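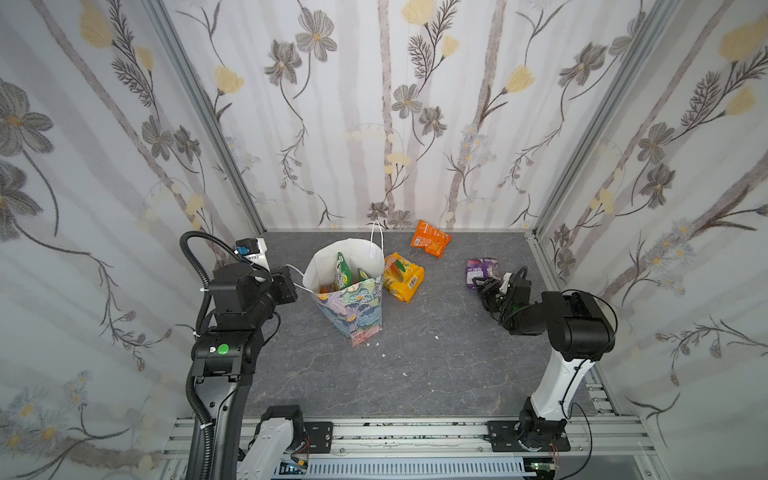 Handout for session 2, Introduction to Landscape Archaeology
Posted by the course tutor, 7 May 2022

Reading a hillfort from its ditches

In the first session we spoke about field walking and what can be learned from sherds in ploughed soil. Now we move to a site where almost no soil has been ploughed, the hillfort of Skevomgate, above the village of Westa. Please read these notes before the walk and bring them with you.

1. Position

The fort stands on a long ridge between two streams. The Tredar, on the north side, has cut a steep valley and gives good natural protection. On the south side the slope is gentle, and it is there that the builders put most of their work. When you look at a plan of the fort, ask first which sides did not need a wall. This question often explains the shape better than any theory about the people who lived inside.

2. The banks and ditches

There are 2 banks on the south side, with a ditch in front of each. The inner bank is built of stone and earth together. The outer one is only earth, and it is lower and less regular. For many years it was believed that both were made at the same time. A section cut through the outer ditch has changed this opinion: its lowest fill contained pieces of burnt stone which had fallen from the inner bank. The inner bank was therefore already standing, and already damaged, when the outer ditch was open.

Be careful with this argument. It tells us the order of the work but it does not tell us how many years passed between.

3. The entrance

The entrance is at the east end, where the bank turns inwards and makes a short passage. Two large post holes were found here, one on each side, and it is reasonable to imagine a wooden gate. Some older books speak about a tower over it. I could not find any evidence for the tower in the excavation notes, and I ask you not to repeat it in your essays.

4. The interior

Inside the banks, 14 round platforms can be recognised when the grass is short and the light is low. The best month to see them is February. They are usually called house platforms, but only two have been excavated. One had a hearth and a drain. The other had neither of them, only a layer of charred grain — perhaps a store, perhaps a house which was cleaned very well.

5. Dating

Charcoal from the hearth gave a date more than 1000 years earlier than the medieval field walls which cross the ridge. These walls use stone taken from the inner bank, so the low places in the bank are not all ancient gateways. The gap near Hutchins farm is a good case. It has no post holes and no passage, and a field wall starts exactly there.

For the walk

Draw a sketch plan of the south side, with a north arrow and a scale. Mark with a full line what you see and with a broken line what you suppose. Choose one gap in the bank and write half a page on its probable origin. Strong shoes are necessary — the path on the Tredar side is slippery.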